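**Two-arm bench back on after a protective stop**

Good news for everyone who kept asking me in the hallway: the two-arm bench at Dovota is running again! It had been down since April 16, 2023, when the right arm dropped into a protective stop in the middle of a block-stacking run and refused to come out of it. I was standing right there with a sandwich (yes, I know, not at the bench) and the clunk made me jump.

Guilan Zou went through the logs that evening and found joint error 801 on the wrist, over and over, 12 times in one shift. The arm had been warning us and we'd been clearing the message and carrying on, me included. Roksolana Horobets opened up the wrist and found a chafed cable, so she swapped it and then made us all reread the stop procedure.
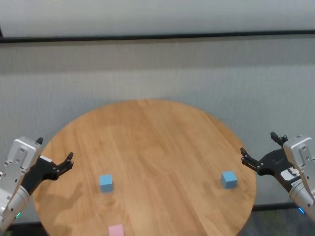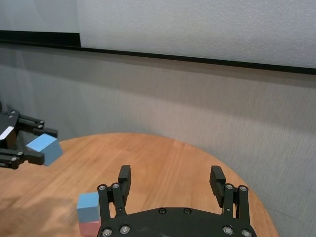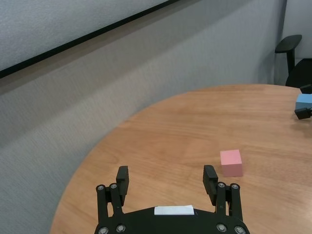
The new rule is simple enough: the same error twice and the run ends, no clearing it and hoping. We're also keeping the speed down until July, and we're sticking with easy stuff like those little pink and blue blocks on the round table while Guilan watches the wrist readings. If you're booked on the bench, check the sheet by the door, as a few slots moved. Lachance still has the old cable and wants to know how long it had been rubbing. I'll post again when I hear.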